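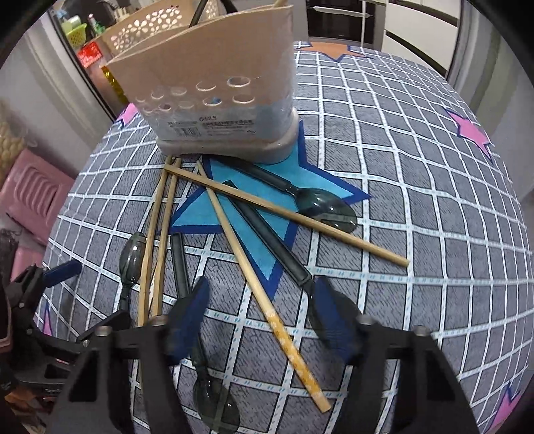 Quick one tonight because I have to be up at five and I still haven't packed the bag for clinic.

So. Scan results. My sister's, for anyone new. Stable. That's the word they used and we're taking it. Hildegard rang me from the hospital parking lot and I couldn't make out a thing she said for the first minute, I thought it was bad, I'd already sat down on the stairs. Then she got it out. Stable. No new spots on the liver, the one by the hip is the same size it was. I made her say it twice.

She starts the next block in March. Same drug, slightly lower dose, her hands were getting bad. The numbness. She dropped a full pan of soup at Christmas and cried about the soup more than she's cried about anything else in this whole business. Dr. Pálfi (Etelka, she told us to call her Etelka, neither of us can do it) says the lower dose should help with that but it might take a while to show. OK. We can wait.

People keep asking what they can do so I'm going to answer it here once and then point everybody at this post.

Food, yes, but text first. There was a week in the fall where we had four lasagnas and she couldn't stand the smell of any of them. Right now it's plain stuff. Rice, broth, soft eggs, those little crackers. Cold things go down better than hot. No garlic. Nothing with a lot of tomato, her mouth is sore. Put it in something you don't need back!! I have a whole shelf of other people's dishes and no idea which belongs to who.

Rides, also yes. It's 96 miles round trip to the infusion center from Moltdale and I've used up nearly all my leave. If you can take one in March, even one way, tell me. She doesn't need you to talk. She'll probaly sleep. Bring a book for the wait, the wifi is hopeless.

Visits, short. Half an hour. If you've got a cough, even a nothing cough, stay home please. I had to turn somebody around on the porch in January and I felt awful and I'd do it again.

Please don't send articles. I mean it kindly. The turmeric, the fasting, the clinic in wherever. She reads every one of them and then lies awake.

Money stuff, since a few of you asked about that too. Insurance finally paid the November bill, minus 400 dollars they say is hers. I've appealed. I've been on hold so much I know the tune. The lady I got in the end was nice and gave me her direct extension, which never happens, and she said the code on the scan was entered wrong and that's the whole problem, one digit. So that may go away. The parking is what gets me. You'd think they could let you off the parking.

And the walk. The Buklow walk, yes we're doing it again, no she isn't walking, she's going to sit at the halfway bench in a blanket and heckle. Last year we raised 3040 dollars between us and I still can't quite believe that. Seventeen of you came, in sleet. This year the route goes along the river instead of up past the school, so it's flat, strollers are fine. I'm 700 toward my own goal already and haven't even put the page up properly. Will do it this weekend. Or next. Shirts are the same as last time so if you have one, wear it, I'm not ordering more.

What else. She's reading again, which she hadn't been. Big fat mysteries, she gets through one in a few days and complains about the ending. If you've got any you're done with, drop them off. She's also gotten very into a radio show about antique clocks, don't ask, I don't know either. We had it on all Sunday sort of thing, her on the couch and me doing laundry, and for a couple of hours it was just an ordinary boring afternoon. I'd forgotten what those were like.

I'm ok. Somebody always asks in the comments so, I'm ok. Tired. I went to the caregivers group at the library, finally, after saying I would since summer. Cried in the car after but a decent sort of cry. There was a man there whose wife is on the same drug and he told me frozen grapes for the mouth sores, so we're trying that. I might go back. It's the second and fourth week of the month, upstairs, coffee's bad.

Right, bag. Blanket, charger, the gray socks, crackers, the pill list. I need to print a new pill list becuase the old one's got the old dose on it. And we're out of ink, I think.

More after the next bloods.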